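Who checks the checklist?

Tetteh Addo has a binder on his desk at Kanmont, and he is not especially proud of it. The binder holds the Nendau guidelines, a set of house rules for people who record everyday tasks with hand-held grippers. It has 65 rules. He wrote a good many of them himself.

"I'd keep maybe half," he says. "The rest are there so that somebody upstream can say there was a rule."

I had come to ask whether good practice in this corner of robotics means anything yet. Every outfit that sells or collects recordings of household work now says it follows a standard. Few will show it to you. Addo let me read his over a pot of coffee and didn't argue when I started circling things.

Take rule 12, which says the workspace must be "representative of a lived-in home." I asked him who decides that.

"Whoever is holding the gripper," he says. "That's my problem with it. Two people will read that line and set up two different tables."
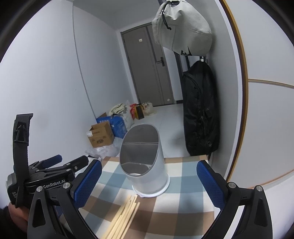
Chopsticks and a divided utensil holder on a checkered cloth, with the gripper open.

The chopstick task takes up nearly two pages of the binder. Addo likes it because thin sticks punish sloppy habits. Rule 31 says the fingers should open fully before each approach. Rule 32 says a failed pick must be kept and labeled, never quietly deleted.

That second one is the rule he would go to the wall for. He once reviewed a batch from a contractor, Baptiste, that came with 434 recordings and no failures at all. "I've watched people drop chopsticks at dinner," he says. "You want me to believe 434 clean ones?" He sent the batch back. It was returned to him in November with a new cover letter and the same recordings.

Was there a penalty? He laughs. There is no penalty in the binder. There is a form.

I pushed him on the audit figures too. Kanmont tells clients that 90 percent of its sessions comply with the guidelines. Addo admits the number comes from the operators' own checklists, filled out when the session ends. An outside review was promised under a program called Tritard, and he has yet to see a page of it.

"So it's 90 percent of people ticking a box," I said.

"It's 90 percent of people remembering to tick a box," he says.

Then there is the question of what happens when a second gripper is in use. The guidelines were written for one hand, and the section on two was added later. It tells operators to "avoid unnecessary interference" and leaves it there. Addo wanted a plain instruction about when each hand should hold, wait or move. He got a sentence, he says, that could have come off a swimming pool sign. 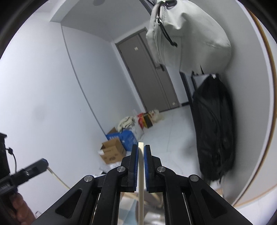 What he would change

Addo's wish list is short. He wants the lived-in home rule replaced with a written setup list, so a reviewer can tell whether it was followed. He wants every attempt counted, good or bad. And he wants someone outside the company to pull sessions at random, without a week's warning.

I asked whether Kanmont would pay for that. He looked at the binder for a while.

"They paid for the binder," he says.

The next version of the guidelines is due in November. The draft I saw has 2 new rules, and both are about file names.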